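Print
E-mail

Home visits the focus as Miludville sleep program enters second year

Dec 6, 2024

The Miludville Sleep and Ageing Program will extend its home visits to residents of the Trarnholm district in the new year, its coordinator, Kasun Mridha, has confirmed.

Mr Mridha has led the program from its beginning. In its first 12 months it received 333 referrals, most of them from family doctors, and completed visits to 42 households. He described the gap between those figures as the main concern for the year ahead.

"People are referred for poor sleep and then wait at home, sleeping poorly," he said. "We can see some of them at the clinic, but a good deal of what we need to know is in the bedroom – the light, the heating, the height of the bed."

The average age of those visited was 67. Mr Mridha noted that many had lived with broken sleep for years before raising it with a doctor, and that several regarded it as an ordinary part of growing older.

"Some change is to be expected," he said. "Waking at three every morning and lying there until daylight deserves a conversation."

Asked what advice is given most often, he named a regular rising time. Clients are asked to keep the same hour for six weeks, weekends included, and to record their nights in a paper diary. Screens are discussed, as is the afternoon nap, which he said "causes more argument than anything else on the sheet".

The program does not recommend particular brands of bedding. Visitors do ask about the age of the mattress, and whether the person can sit on its edge with both feet on the floor.

"A plain, smooth surface is fine for most people," Mr Mridha said. "We would sooner they spent the money on a decent blind."
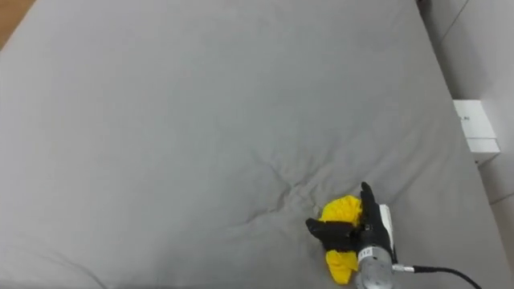
Referrals and enquiries

Residents may be referred by a doctor or community nurse, or may apply in person at the Stallik Street office. Visits in Trarnholm will be arranged through the Hirvonen Centre. There is no charge.

Print this page
E-mail this page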